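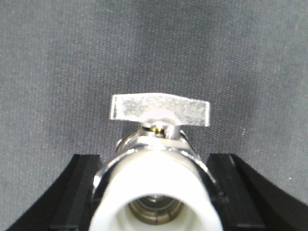

A ball valve with a flat T-shaped handle.

Dadness star says sitcom fathers have been useless long enough

22/11/2019

The lead actor of Dadness, the family comedy in which a grown man has been unable to load a dishwasher for five seasons, says he is tired of playing an idiot and would like his character to become competent before the show ends.

Speaking at a fan event in Damton, where the series is filmed, the actor told an audience of 200 that the clueless father is "the last guy on television you can insult for free" and that he has started to take it a little personally.

"I have three kids and I know all their shoe sizes," he said. "Then I go to work and set fire to a salad."

The salad fire, for those who have fallen behind, was the opening of season four. It was followed by the episode with the trampoline, the two-parter with the other trampoline, and a Christmas special in which the family went on vacation and Dad was left at home by mistake, mainly because the writers wanted to see whether anyone in the house would notice. They noticed on day three.

According to the actor, he recently sat down with the scripts and a yellow pad and went looking for every time his character is called stupid, hopeless, or "your father" in a certain tone of voice. He stopped at 226. He said he hadn't reached the season finale.

His complaint has not been received with universal sympathy. Fans online pointed out that he is also a producer of the show, that he is paid well for the salads, and that actresses spent several decades playing wives whose entire job was to stand in a doorway holding a casserole. One popular comment suggested he try being the mother on Dadness, who has had a law degree since the pilot and has yet to be seen in court.

He seemed to know this was coming. Asked from the floor whether women on television didn't have it worse, he said yes, obviously, and that he wasn't asking for a parade. "I'm asking to change one tire," he said. "On camera. With the car still there at the end."

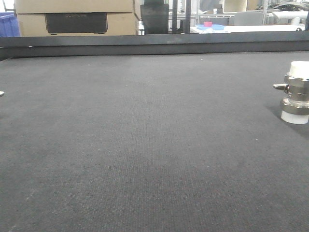

Usell, the streaming service that carries Dadness, put out a statement later the same evening saying it "values the conversation" and is "proud of the warmth with which the show portrays modern parents." The statement was posted next to a trailer for the coming season, in which the father gets his head stuck in a mailbox.

The writers have been quieter, although an unsigned post on the show's official page noted that they had once tried a capable version of the character. In a season two episode he helped his daughter with a science project, cooked dinner, and remembered an anniversary. Test viewers assumed it was a dream sequence and asked when he was going to wake up. A scene was added in which he did.

Procházka, the agency that represents the actor, confirmed that talks over his contract are going on this month and said the timing of his remarks was a coincidence. It added that he has "a deep love for the role" and is also open to dramas, thrillers, and anything with a horse.

There is some evidence that he has a point about the type. The bumbling father has outlasted laugh tracks, landline phones, and the living room couch that faces nowhere in particular. Commercials rely on him to misunderstand detergent. When Dadness began it was sold as a fresh look at fatherhood, and the fresh look consisted of giving him a beard.

Still, the audience in Damton had come to see the man they knew. When the actor left the stage he pulled at a door clearly marked push, twice, and got the biggest laugh of the night. His publicist said afterward that it was a bit. An usher who was standing next to him said it didn't look like one.

The new season of Dadness starts on Usell at the end of November, with five episodes available at once and the rest to follow weekly. The tire scene has been requested in writing. Producers say they are considering it, and that the insurance people would like to know which car.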